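Subject: Re: Budget for hand-held grippers, next half year

Hello all,

Thank you for the comments since Tuesday. I put my answers under the quoted part, because the order of the questions is easier to follow like this. Sorry for the length.

> I have read the draft budget and I am not against it, but two lines need more explaining. First, why do we ask for two complete new hand-held grippers from Posico when the ones we have still work? Second, the spare parts line looks like a guess. Last year it was nearly nothing and now it is one of the larger lines. Also please tell us if the shoes work needs different equipment from the rest, as we may have to cut it if the money doesn't come before June.

**1. New units or spare parts**

I changed my opinion on this when I looked at the pads again. The finger parts and the brass-coloured inserts I would keep. The pads are another matter, and on one of them a thin strip of the black rubber is torn and hangs from the lower corner.

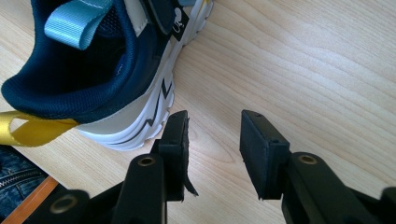

Should we buy complete grippers or only pads?

Pads first, and one complete unit instead of two. A set of pads from Posico is $54 and we can change it ourselves with a small screwdriver.

My proposal for this part is then 11 sets of pads, which makes $594, and one complete gripper. The second gripper I move to the wish list at the end of the budget. If somebody has strong feelings against this, please write before we send the order, as Posico does not take back opened boxes.

I asked Fudska for a price also. Their pads are cheaper but they have a different hole spacing, and we would need an adapter plate for every finger. I don't recommend it. The saving is small and somebody has to make the plates.

**2. Why the spare parts line has grown**

Last year we bought pads from the general consumables money, together with tape, batteries and cable ties, so they were never visible in this budget. The real spending was higher than the line shows. I would like to have it in one place from now on, even if the number looks less nice.

The total I ask for, with the complete gripper, the pads and the shipping, is about $2000. Shipping to Jonmont is always slow and not cheap, so I prefer one order to many small ones.

**3. The shoes work**

It uses the same gripper as the other tasks, so cutting it would not save equipment. What it needs is more table and floor time, and more shoes. Mesh collars, straps and pull tabs are soft parts, and for these I want pads in good condition. A torn edge can catch in the knit – at least this is my worry, I have not measured it.

For the shoes themselves I have put no separate line. Second-hand pairs are good enough and I think we can collect them among ourselves. Please look for pairs with different closures, as laces only would be too narrow for our purpose. Sizes are not important.

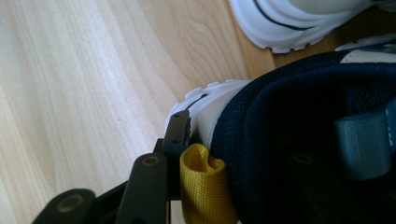

*Gripper at the toe of a white sneaker, yellow loop beside it, light wooden floor.*

**4. Things I still don't know**

- Nambiar has not confirmed if their calibration board is included with the complete unit or must be ordered separately. I wrote to them again this morning.
- I don't know if the old storage cases fit the new model. If they don't, we need one more case and I will add it.
- The tax on the shipping is not in my total. Last time it came as a separate bill and caused some confusion with the accounts office.

I will send the corrected spreadsheet when I have the answer from Nambiar. Until then please do not use the draft version for your own planning, the gripper line in it is wrong now – it still says two.

Replies to the list please, not only to me.

Best regards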